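Lunches of Hetier House: The Gallery

Jan 24, 2003

We asked everyone who eats in the second floor kitchen to send us their lunch, and wow, did you all come through! This page is the best of it. It started when Eylül Işık taped a note to the fridge asking who made the dish that smelled so good (it was Duván, it is always Duván), and by the end of that week people were swapping containers, recipes and a fair amount of hot sauce.

The page has only one picture so far because the rest are still on their way to me, but the captions are in and I couldn't wait. If your lunch is listed without a picture, bring me a print or a disk and I'll get it up here. I love this stuff and I will nag you.

Noodles, first in line

Yellow noodles, the crinkly kind, piled up on a round white plate at the front of the microwave with the door wide open. I could eat this any day of the week. Noodles are the most popular lunch on our floor by a mile, and I've had 6 different people tell me their way is the right one. Iida Saarinen swears by a spoonful of water over the top and a second plate as a lid. Temitope Adeleke stirs halfway through and adds butter at the end, and I have to say the butter is wonderful.

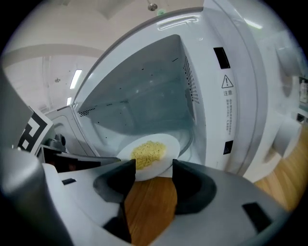
Rice and stew, Hadiza Akinola

Hadiza cooks a big pot at home and brings it in a Stodwood tub with the blue lid. The stew goes in the middle, the rice goes around the edge, and it heats so much more evenly that way! She wrote out the recipe for us and it's pinned to the corkboard by the sink. Please copy it out and leave the original where it is, three people have walked off with it already.

Bean soup, Duván Ríos

The famous one. Black beans, lots of cumin, a squeeze of lime when it comes out. He uses a deep mug, covers it with a paper towel and gives it short bursts with a stir in between, so no splatters. Duván says it's even better on day two and I believe him, though it has never lasted that long near me.

Lentils with lemon, Eylül Işık

Bright, sharp, and gone in five minutes. She brings the lemon whole and cuts it at the counter, and the whole kitchen smells great.

Leftover potatoes, Iida Saarinen

With dill! So much dill! Iida grows it on her balcony and in August she brought in bags of it for everybody. She freezes what's left and crumbles it straight on.

Still to come: Temitope's pepper soup, my own tuna melt (don't laugh), and whatever Hadiza has in that second tub she won't let anyone open. Keep them coming, and drop your captions in the envelope next to the toaster.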